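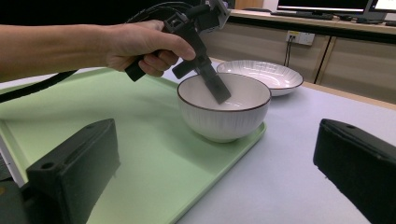 縁が細い茶色の白い鉢。内側はなめらか。

ノート > 釉薬 > 貫入（かんにゅう）の観察

読了時間：4分

3月、朝。工房はまだ寒いです。ストーブをつけて、手が動くようになるまで、先週の窯のメモを清書していました。

今日の課題は、白い釉薬に出る細かいひび、つまり貫入のことです。飾りとして美しい貫入もありますが、毎日の食事に使う器では、茶やしょうゆの色がひびに入って残るので、私たちは出したくありません。去年までの調合では、ほとんど出ませんでした。Flarbergの土に替えてから、少しずつ出るようになったと思います。「思います」と書くのは、替える前の記録が足りないからです。これは私の反省です。

土の袋が替わったのと同じころに、長石もSethiの新しいロットになりました。ですから、原因が土なのか長石なのか、今はまだ分けて考えることができません。二つを同時に替えてはいけないと、教科書の最初のほうに書いてあるのですが。

試験片は12枚作りました。土は全部Flarbergで、同じ厚さに伸ばし、同じ棚で乾かしました。釉薬は三種類です。

A：いつもの調合。
B：Aに珪石を2パーセント足したもの。
C：Aの長石を、瓶に残っていた古いロットに替えたもの。

Cの長石は量が少なく、次の試験の分はもうありません。ふたに「捨てないでください」と書いて、棚の奥に戻しました。空に近い瓶ですが、捨てないでください。

釉掛けはひしゃくを使わず、全部浸し掛けにしました。数を数えて引き上げましたが、Bの後半は少し長く浸したかもしれません。バケツの底に沈殿があって、途中でかき混ぜ直したためです。厚みが違うと貫入の出方も違うので、裏に鉛筆で小さく印をつけてあります。焼くと鉛筆は消えるということを、印をつけた後で思い出しました。下絵の鉄で書き直しました。

窯はGrollituraの小さいほうです。最高温度に着いてから、いつもと同じ時間だけ保ち、あとは自然に冷ましました。今回はふたを開けるのを我慢しました。前の回は、まだ手袋が必要なときに開けて、部屋の中で「チン、チン」という音を聞いています。あの音はきれいですが、聞こえたら釉薬が割れているということです。今回は、開けたときには音がしませんでした。ただし、夜の間のことはわかりません。

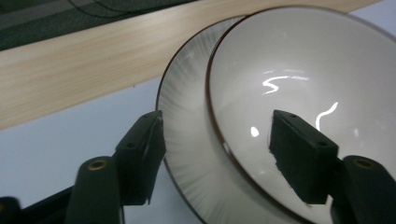 白い鉢と白い皿。鉢が皿に重なっている。

出した直後に見た結果を書きます。

Aは、表面に弱い貫入があります。光を斜めに当てないと見えません。指の爪でこすっても何も感じません。墨を塗ってふき取ると、はっきり線が残りました。線は縁の近くに集まっていて、中央には少ないです。

Bは、見える範囲では貫入がありません。墨も残りませんでした。そのかわり、つやが少し落ちました。私は悪くないと思いますが、店に出している器と並べると違いがわかると思います。長く浸した可能性のある試験片も、つやの感じは同じでした。

Cは、判断がむずかしいです。貫入のあるものとないものがあり、その差の理由がまだ説明できません。窯の中の場所かもしれませんし、残っていた長石が湿気を吸っていて、量り方が正しくなかったのかもしれません。湿った粉は重いので、実際には長石が少なかったことになります。次は量る前に、4時間以上乾燥させます。

ここまでの結果を見ると、珪石を足す方法がいちばん簡単です。釉薬の縮みが小さくなり、土の縮みに近くなるからです。理屈としても正しいです。しかし、貫入は焼いてすぐに出るとは限りません。何週間も後になって、棚の上で急に出ることがあります。ですから今日の「なし」は、「今日はなし」という意味で読んでください。

費用についても一言。珪石は一袋で3,000円です。一袋あればかなり長く使えますので、値段は問題になりません。古い長石を探して買うことは、もうできないと思います。Doltbyの倉庫に同じものが残っているかもしれないと聞きましたが、まだ電話していません。私は電話の日本語が苦手で、つい後にしてしまいます。メールで聞いてみます。

それから、釉薬の話ではありませんが、高台のことも忘れないうちに書いておきます。重ねてしまうとき、削りの甘い高台が下の器の内側に傷をつけます。白い釉薬では灰色の線になって残り、貫入と見まちがえます。洗剤でこすって消えれば、それは高台の跡です。試験の前に全部の試験片の裏に砥石をかけること。今回はAの途中から始めたので、最初の分は砥石をかけていません。 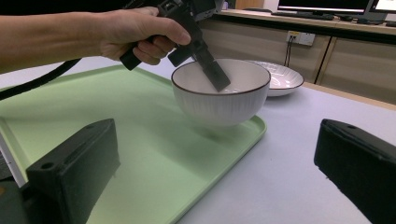

次にすること

・BとCの試験片を冷凍庫に一晩入れ、その後で熱い湯に入れる。急な温度の差で貫入が出るかどうか見る。Aも比較のために一枚入れる。

・冷凍庫を使う前に、中の弁当を出すこと。前に一度、土のにおいがすると言われました。

・土だけを前のものに戻した試験片を作る。釉薬はAのまま。これをしないと、土の影響がいつまでもわかりません。前の土は再生用のバケツに少しありますが、ほかの土が混ざっていないか、先に小さく焼いて色を確かめます。

・珪石の量をもう少し細かく変えてみる。つやが落ちない範囲で、どこまで減らせるかを知りたいです。

・Sethiに、ロットの成分表をお願いする。前のロットのものも、あれば一緒に。

・バケツの釉薬は、使う前に必ずふるいを通す。ふるいの網が端のほうで少し外れています。直すか、新しいのを買うか、月曜日に相談したいです。

追記（夕方）：Aの一枚の縁に、朝にはなかった線が一本見えます。朝に見落とした可能性もあります。墨はもう塗らずに、このまま窓の横に置いて観察します。動かさないでください。

お問い合わせ｜© Doltby 工房ノート｜ページの先頭へ戻る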